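Valudow Tabletops

A small collection of notes and pictures on wooden work surfaces, put together for anyone who loves looking closely at boards as much as we do! It grew out of the Sturport kitchen survey and now has 140 entries, with 380 pictures between them.

What's inside

tops.csv — one row per surface: room, wood color, strip layout, knots, finish if known
notes/ — free-text remarks, some long (the Gallagher bench got two pages and deserved them)
pictures/ — close views, named by row number

Version 2 adds the Reloritz tables and fixes the swapped color columns.

How we describe wood

We stick to what the eye can tell. "Pale softwood" is fine, and "pine" goes in only when the owner knows it. Knots get their own column, and so do butt joints, where a short piece meets its neighbor end to end and the tone often jumps — my favorite column by far. 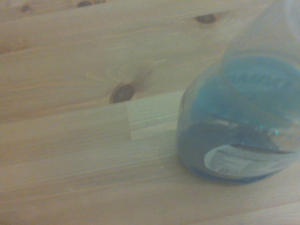
Bottles, cups and so on may stay on the surface, so please don't crop them out. Strip width is still blank for most of the May rows, and measurements are very welcome.

License: free to use and share, with credit to Valudow Tabletops.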